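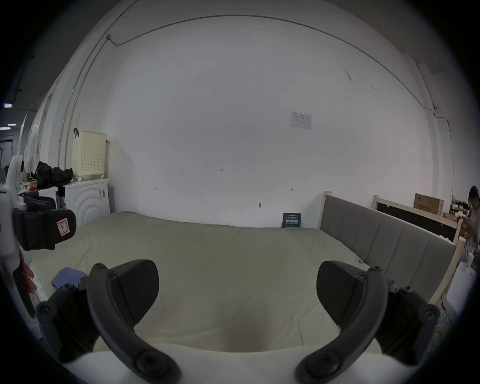 The Brarnemstead Code is a set of good-practice rules for hand-held gripper work in home-like rooms, the sort of work in which people carry out everyday chores with a gripper in the hand so that robots may later be taught from the recordings. It was drawn up at Velemard under Ermelinda Bettencourt and is now kept by the Lobo workshop in Clernmont. Much of it deals with soft furnishings, which are harder to handle well than one might suppose. A folded blue cloth lying on a mattress, with a small clip near the headboard, is very much the kind of layout the Code has in mind, and it asks that both fingers be brought well open before they go anywhere near the fabric.

Scope

The Code has 13 rules, and 9 of them concern the person holding the tool. It applies to single grippers and to pairs, and where a pair is used each device should carry a lettered sticker, so that left and right are never muddled when the recordings are sorted out afterwards. Screws on the finger arms are checked at the start of every session, and rubber pads are wiped clean and replaced after 3000 grasps — sooner if they have begun to shine.

Room rules

Notices belong on the wall at reading height, and any "do not touch" sign is to be obeyed by everybody, visitors included. Pencil marks on walls are allowed as position guides, provided they are small and are written down in the room book. Sessions are followed by a rest of 10 minutes, a kindly provision which operators are said to be very fond of.

Revision

The present text was adopted in January and last amended on March 10, 2026, when the wording on paired devices was made a good deal plainer.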